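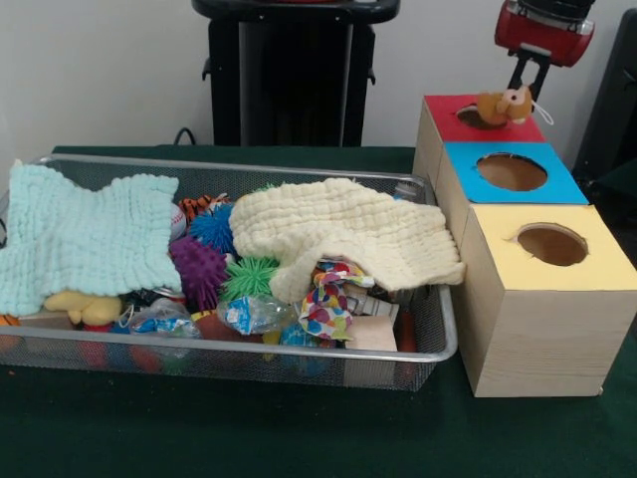
Welcome back, and grab a handout if you came in late. Week 5 is sorting week, my favorite one of the whole course, and I'll try not to talk for the entire hour (no promises). Last time we talked about what a small child does with a pile of stuff before she has any words for it. Today we build the pile. I like a mixed one: two waffle-textured cloths over the top in aqua and cream, spiky balls in purple, blue and green, something with tiger stripes peeking out, a crinkly plastic bag or two. If everything in your basket is the same kind of thing, there's nothing to sort, and you've made storage.

A word on the basket. Wire mesh, fairly shallow, wide enough for two small hands to dig at once. I used a deep toy chest for my first 3 years of teaching, and the kids tipped it over every single morning to get at the bottom. Percy Puma, who had the room next to mine at Kesari, used to hear the crash and knock on the wall.

Now the boxes. You want three in a row, touching, each with a different colored top and a round hole to drop things through. Red, blue and yellow are fine. You do not need the fancy set from the Steko catalog! Plain wood and colored paper will do, and when the paper around the holes gets ragged (it will, by May at the latest) just glue on a new piece.
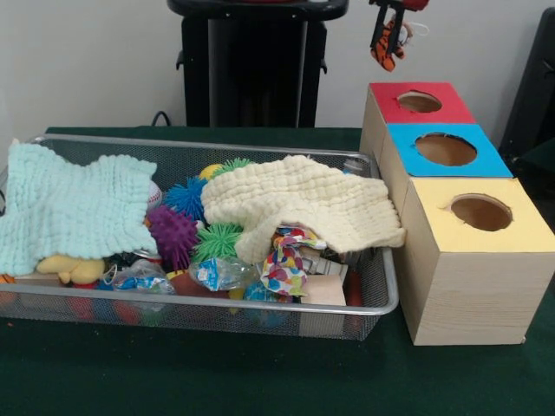
Start with no rule at all. I mean it, put the basket down and be quiet for 5 minutes. Some children will go for the cloths first and pull them right off, and some will poke around underneath and leave them where they are. Write down which, and write down the first thing each child picks up. We'll need those notes for the Cabrera reading, so please don't lose them like half of last year's group did.

After that you can suggest a rule. "Animals in the red one" is a good opener, and so is "everything bumpy in the blue one." Don't correct! If a child puts a ball in with the animals, ask her to tell you about it. I once got a long and very serious speech on why a spiky ball is a hedgehog, and I had no argument against it.
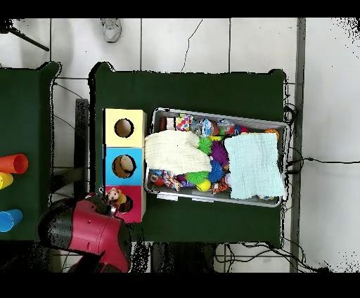
Position matters more than you'd think. I keep the boxes on one side and the toys on the other, close together, so the reach is short and the child can look from one to the other without turning around. Green cloth on the table is nice too, because bright things like that smooth yellow ball and the purple spiky one show up well against a dark color. If your children are very small, roughly 25 months or under, give them one box and skip the rules.

For next time: read the Bukitz chapter, put together a basket of your own, and bring it in. Soft things, bumpy things, crinkly things, whatever you have at home. Check it for small parts first, please. Your observation sheets go in the tray by the door.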